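Ticket 278
Subject: Put-away task stops at the fridge with fault 51, low grasp side never starts
Product: Parisi task software, on Starer humanoid
Site: Prasgate test kitchen
Opened: May 16, 2024
Priority: normal
Status: waiting on customer

Description of the problem

Hello,

We use the Parisi software with the Starer robot for a kitchen trial at Prasgate. The question from our management is simple: can this machine do the small jobs of a household today, or must we wait? The job we chose is to put things away in the refrigerator and to bring a drink from it. I think it is a fair job. A child can do it, and it needs no strength.

The fault is as follows. We start the put-away task. The robot goes to the fridge side of the desk and takes its ready position. Then, in many runs, one arm stays down and the task ends with fault 51. The text in the log says only "target not confirmed". The robot does not fall and it does not make a dangerous movement. It simply stands there until the operator presses resume or cancels.

What I have checked before writing to you:

Battery is full at the start. The joints report no error. The emergency stop is released. The hand opens and closes normally from the manual screen. I restarted the controller two times, and after the second restart the first run was good and the next one was bad again.

The room layout was not changed since we made the map. The desk stands with its right end at the refrigerator, so the robot has to work from the side, with its body leaning a little over. A bottle of tea with a green cap is our usual test item, and it is placed at that end of the desk, near the back edge. When the arm is in the hanging position, the hand is much lower than the desk top, at the height of a knee, so the path to the bottle first has to go up and around the desk edge. 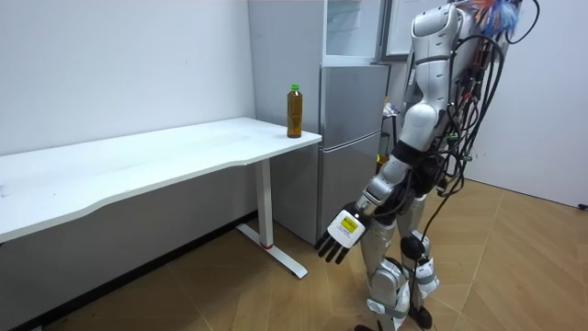

Eltenance Support replied:
Thank you for the clear report. Fault 51 comes from the planner and has nothing to do with the arm hardware, so please do not open any covers. It means the software had a guess for where the item was but the second check did not agree with the first. Clear bottles with liquid in them are a known weak point, and so are shiny doors. I would like to know if the fault follows the item or the place. Could you run the same task with something that is not transparent, and send the log file from one good run and one bad run? Also please tell us which version is shown on the About page. To be open about it, loading a fridge is still listed by us as a supervised task. We do not recommend leaving it alone in a home kitchen at this stage.

Customer update

Version on the About page is 88. Both logs are attached.

I did the test you asked for. I kept the robot and the desk in the same place and changed only the item. With a cardboard box of tea bags the task did not stop with fault 51 at all. With the bottle it came back on the first attempt. So I believe it follows the item. But I also see something that I cannot explain. If I put the bottle on the front part of the desk, away from the fridge, the fault is less frequent. It does not disappear. Perhaps the metal door behind the bottle is a part of the trouble, as you wrote.

One more remark about the desk. Its front edge is not straight, it has a soft wave. In the map on the Parisi screen it is drawn as a straight line. I do not know if it matters. When the arm comes up from below, it keeps a bigger distance at some points than I would expect.

I understand that it is a supervised task. My colleagues in the workshop have asked if the same robot could put small parts on high shelves during the night, and I had to tell them not yet. They were a bit disappointed, but they have seen the fault themselves.

Eltenance Support replied:
The wave in the desk edge does matter. The map tool makes a straight edge by default and adds a safety margin where it is not sure. Please open Map, choose Surfaces, select the desk and use Trace Edge with the hand controller. It is slow work but you do it only one time. For the bottle, switch on Matte Mode in the item settings. It makes the camera take a longer look before the grasp. The run will be slower. After that, please test the upper reach too, with the high target enabled, so we can see if the fault is limited to the desk.

Customer update

I traced the edge. It was slow, yes. For the first trace I pressed Save before the last point and lost the work, so a warning there would be welcome. After the second trace, the line on the screen looks like the real desk.

Matte Mode is on. The bottle is now taken from the desk most of the time. I say most because fault 51 was still in the log once, late in the afternoon when the light in the room was different. We closed the blind and repeated it, and it passed.

Then I moved to the upper reach. For this test the desk was cleared and we used a small item which fits between the fingers. One arm works high at the refrigerator and the other has nothing to do and stays low with an open hand. I was worried about the cable bundle on the back, because the long reach pulls the shoulder up and I did not want the cables to catch on something. The operator stood close to the stop button during the whole test.
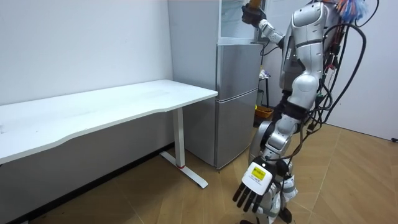 For the high target the planner did not give fault 51. The weak part was the last movement. The wrist makes very small corrections, stops, makes them again, and the operator does not know if the robot is thinking or if it is finished. In one run we waited a long time and cancelled by mistake. A message on the screen, even only "still working", would help us very much.

I also compared with a person doing the same job. It was not really a contest. The person opens the door with one hand, moves a jar to make space and closes the door with the elbow. The robot needs the space to be free already, and it needs the door in the position we have taught it. If somebody in the family puts a large pot on the shelf, the task has to be taught again or the person has to help. For an older person living alone this help is exactly the thing they cannot always give.

On the good side, it is patient, and it is careful with the item. In my tests nothing was crushed.

My questions now:

Is there a setting to make the robot ask for help instead of stopping with a fault code? My mother would not know what 51 is.

Can Matte Mode be on for one item only? I see that the box of tea bags is also slower now.

Is it safe to use the traced edge if we move the desk a little for cleaning?

Eltenance Support replied:
On the first question, there is a setting called Ask Operator under Recovery. It plays a tone and shows the camera picture with the guess marked on it, and you confirm by touch. It is off in version 88 when you install it. A plain-language text for the fault is planned for November, but please do not promise this to your management, as the plan may change.

Matte Mode can be set per item, but only if the item has its own name in the list. If both are saved as "kitchen item", they share the setting.

If you move the desk, please run Align again before any task. The trace itself is kept.

I have passed your remarks about the Save button and the "still working" message to the Parisi team as separate requests. Could you switch on Ask Operator, run the bottle in the afternoon with the blind open, and attach the log?

Customer update

Ask Operator is on and the items have separate names. I will do the afternoon run with the blind open and attach the log to this ticket. Please keep it open until then.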